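홈 | 사무소 소개 | 모임 기록 | 자료실 | 연락처

10월 실무자 모임 회의록
올린 때: 10월 | 정리: 마리솔 이바라
인쇄하기 | 이메일로 보내기

이번에도 기록은 제가 맡았어요. 지난번처럼 너무 수다스럽게 쓰지 말라는 말을 들었는데, 글쎄요, 저는 원래 이렇게 쓰는 사람이라서요! 빠진 게 있으면 다음 모임 전까지 알려 주세요.

참석: 발두르 군뇌이그손(진행), 나(기록), 허넌쿰 사무실 식구들, 비멜 상담소에서 두 분. 쿠시스토 쪽은 재판 일정이 겹쳐 못 오셨고 의견은 메일로 미리 보내 주셨습니다.
시작: 오후 4시

1. 지난 회의록 확인
고칠 곳 한 군데. 제가 후견 사건 담당을 잘못 적어 놨더라고요. 비멜에서 맡는 게 맞습니다. 고쳐서 통과.

2. 유언장 보관 서비스
오늘 제일 오래 붙잡고 있던 안건이에요. 허넌쿰 금고에 우리가 보관 중인 유언장 원본이 439통인데, 목록과 맞춰 보니 연락처가 살아 있는 게 388통입니다. 나머지는 이사를 가셨거나 번호가 바뀌었거나, 우편이 되돌아온 경우예요. 발두르는 의뢰인이 먼저 연락해 오기를 기다리는 방식은 이제 그만하자고 했고, 저도 대찬성이었습니다(작년부터 제가 노래를 불렀잖아요). 비멜 쪽에서는 연락을 돌리는 건 좋은데 전화로 유언 내용을 입에 올리면 곤란하다고 하셨어요. 가족이 대신 받을 수도 있으니까요. 그래서 안내 문구는 "보관 서류의 연락처를 갱신해 주십시오" 정도로 짧게 가기로 했습니다.

우편이 되돌아온 건부터 제가 먼저 돌리고, 결과는 네스티코 장부에 바로 적습니다. 종이쪽지에 적어 두었다가 나중에 옮기는 건 금지예요. 네, 저한테 하는 말입니다.

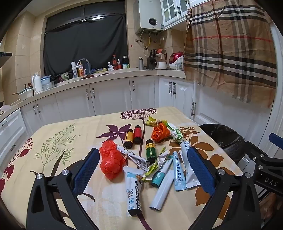
보관료 이야기도 나왔어요. 쿠시스토 메일에는 새로 맡기는 분부터 한 통에 200크로나를 받자는 제안이 있었습니다. 저는 좀 망설여졌어요. 유언장 작성까지 우리가 해 드린 분한테 보관료를 또 받는 게 영 마음에 걸리더라고요. 발두르는 금고 임대료가 있으니 아예 안 받을 수는 없다는 쪽이었고, 한참 주거니 받거니 하다가 이렇게 정리했습니다. 우리가 작성한 유언장은 계속 무료, 다른 데서 작성해 보관만 맡기는 경우에만 받기. 이미 맡긴 분들께는 소급하지 않아요. 금액은 쿠시스토 쪽이 직접 와서 설명한 다음에 정합니다.

3. 상담 전 질문지
상속 상담 오시기 전에 작성하시는 질문지가 지금 12쪽이에요. 저도 한번 처음부터 끝까지 써 봤는데 중간에 차를 두 번 끓였습니다. 특히 부동산 항목은 같은 걸 세 군데서 물어봐요. 비멜에서 쓰는 양식은 첫 장에 가족관계와 "지금 가장 급한 일"만 적게 되어 있다는데, 듣자마자 탐났습니다! 다음 주 중에 사본을 보내 주시기로 했어요.

빚에 관한 질문은 빼면 안 된다고 발두르가 여러 번 강조했습니다. 상속을 받을지 말지 정하는 데 기한이 걸려 있는데, 첫 상담에서 빚 얘기가 안 나오면 두 번째 만남 때는 이미 빠듯하다고요. 이 항목은 앞쪽으로 옮깁니다. 초안은 제가 씁니다.

4. 공증 동석자 문제
자택으로 찾아가서 유언장을 작성할 때 증인이 모자라는 일이 또 있었어요. 이웃분께 부탁드렸는데 알고 보니 유언장에 이름이 나오는 분이었던 거죠. 다행히 서명 전에 발견해서 날짜를 다시 잡았습니다. 앞으로는 방문 약속을 잡는 사람이 증인 두 사람까지 확정하고 나서 일정표에 올리기로 했어요. 수혜자나 그 배우자가 아닌지 이름을 받아 대조하는 것도 그 사람 몫입니다. 비멜이 급할 때는 사람을 보내 줄 수 있다고 하셔서 박수가 나왔어요.

5. 기타
- 복사기 계약은 그대로 연장.
- 대기실 안내문 글씨가 너무 작다는 의견. 키워서 다시 뽑습니다.
- 네스티코 비밀번호는 모니터에 붙여 두지 말 것. 발두르가 직접 보고 떼어 냈대요.

할 일
마리솔: 반송된 건 연락, 질문지 초안
발두르: 쿠시스토와 보관료 통화, 안내 문구 검토
비멜: 질문지 사본, 증인 가능한 분 명단

오후 6시 조금 넘어 마쳤습니다. 다음 모임은 비멜 상담소에서 하고, 시간은 쿠시스토 재판 일정을 보고 메일로 알려 드릴게요.

인쇄하기 | 이메일로 보내기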